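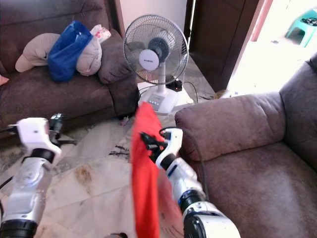 *A standing fan beside a brown sofa.*

# Why does a fan make you feel cool?

On a hot afternoon in May, you sit down in front of a fan and you feel better at once. Many people think that the fan makes the air cold. It does not. If you put a thermometer in the room and let the fan run for an hour, the thermometer will show the same number as before, or even a little more. So why do we feel cooler?

## Your body is a small heater

Your body makes heat all day and all night, also when you sleep. The warmth goes out through your skin and heats the air that touches it. In this way you get a thin coat of warm air all over you. You cannot see it, but it is there.

When the air is still, this warm coat stays close to your skin. When the fan blows, the warm coat is pushed away and other air takes its place. Your skin can give its warmth to this new air, then to the next, and so on.

## The work of sweat

There is a second reason, and it is the stronger one. When you are hot, water comes out of very small holes in your skin. We call it sweat. The water slowly turns into a gas called water vapour and goes up into the air. This is **evaporation**. To do this, the water needs heat, and it takes the heat from your skin.

Moving air helps the water to leave faster. You can feel the same thing when you come out of a swimming pool on a windy day. You may shiver, even in the sun!

On a day when the air is already full of water vapour, sweat dries slowly. We say that such a day is *humid*, or sticky. Then the fan helps less.

## What is inside a fan?

Behind the wire guard there are blades. They are not flat like a ruler — each one is a little twisted. When the motor turns them, every blade pushes some air forward, and new air comes in from the back to fill the place.

The guard lets the air pass but keeps fingers out. Never put a pencil or anything else through it.

## Try it yourself

You need 2 small pieces of cloth, some water and a fan. Ask an adult to switch on the fan for you.

1. Make both cloths wet and squeeze them well.
2. Hang one cloth in front of the fan, not touching it. Keep the water away from the fan and from the plug.
3. Hang the other cloth in a corner where the air is still.
4. Wait for half an hour and touch both of them.

Which cloth is drier? Which one feels colder? Write down your answer, and try again on a rainy day to see if it changes.

## New words

**Motor** — a machine that uses electricity to make something turn.

**Evaporation** — when a liquid turns into a gas.

**Humid** — with a lot of water vapour in the air.

**Thermometer** — a tool that tells us how warm or cold something is.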